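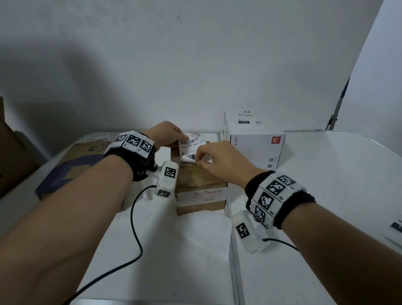
The July meeting of the Mukala Seed Exchange opened at 3 pm in the back room of the Wallin Road hall, with Yeshi Mersha in the chair and the heater in its usual state of deliberation. Apologies were received from the Estcombe members, who had car trouble, and from the Muron members, who had been getting a lift with the Estcombe members. The first business was the winter mail-out. Seed is again going out in second-hand cartons, and members were asked to take the old shipping label right off before handing a carton in, one hand at the top corner and the other at the lower edge, so that the barcode leaves with it. Writing "ignore this" across the barcode in biro was tried last year. One parcel of broad beans went to Muron by way of Tasmania, and the beans had shot by the time they got home.

Minutes of the previous meeting

Read and accepted, with a correction. The phrase "a heated discussion of compost" should have read "a discussion of heated compost". The member concerned asked that the record show it was both.

Matters arising

The missing label printer has been found in the box marked Label Printer. The hall key has been copied. The copy opens the side door but not the front door, and the original now does the reverse, so the two should be kept on one ring.

Seed returns

Yeshi reported 79 packets returned from the autumn lending, a good result by our standards. Of these, nine had no name on them and were put out on the side bench for identification. Opinion settled on parsley for most of them. One packet was held by some to be carrot and by others to be the sweepings of a shed, and it will be sown in a pot on Yeshi's verandah so the matter can be decided by waiting.

Members are reminded that "the good tomato" is not a variety. Neither is "Dad's". If the proper name is lost, please write down where the seed came from, what colour the fruit was and how tall the plant got, and the catalogue will make up something dignified.

Pumpkins

It was moved that the exchange stop accepting pumpkin seed until members can show that their pumpkins were grown well away from everybody else's pumpkins. Last season's packets labelled Queensland Blue produced fruit that was green, striped, warty and in one case the shape of a boot. Several members spoke in favour of the boot, which had roasted well.

The motion was amended to allow hand-pollinated seed, provided the flowers were taped shut the evening before. It was further amended to allow the boot. Carried, with one abstention from a member who had been out putting the urn on. 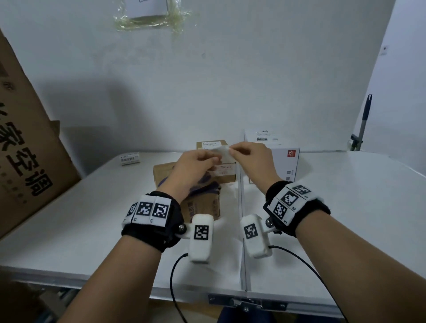

Page last changed: July, 9.44 am

The mail-out (continued)

Postage has gone up again. The options were to charge members more, send less seed, or get the Estcombe parcels down on the Saleyards bus. The bus was preferred by everyone except those who have caught it. Yeshi will ask the driver.

Seed is to go in paper envelopes inside the carton, dry, with a slip giving the variety and the year. Plastic bags will be turned away at the door. Anything still damp goes back to its grower, along with a copy of the drying sheet, which has been available on the noticeboard for as long as there has been a noticeboard.

Old labels are to go in the bin under the bench. They were being stuck to the side of the fridge, and the hall has written to us about it.

The Wallin show

We have been offered a table again, between the alpacas and the man with the sharpening wheel. Last year visitors could not hear us over the wheel and the alpacas ate the display sunflower. The exchange will accept the table and leave the sunflower at home. Members willing to do a shift should put their names on the sheet. A name already on the sheet in somebody else's handwriting does not count.

Garlic

Planting garlic is available at $3 a bulb while it lasts. It is meant for planting. The chair looked at no one in particular.

The question of whether it is now too late to plant was put, and answered yes, no, and "depends on your frost". Those on the flat at Muron should hurry. Those up the hill already have theirs in and mentioned it more than once.

Other business

A request for more chairs was noted. A request for warmer chairs was also noted.

The biscuit roster has lapsed and will be started again from the top of the alphabet — the members at that end objected that it always is, so it will go from the bottom.

The meeting closed when the light went. Next meeting at the same place and time, side door.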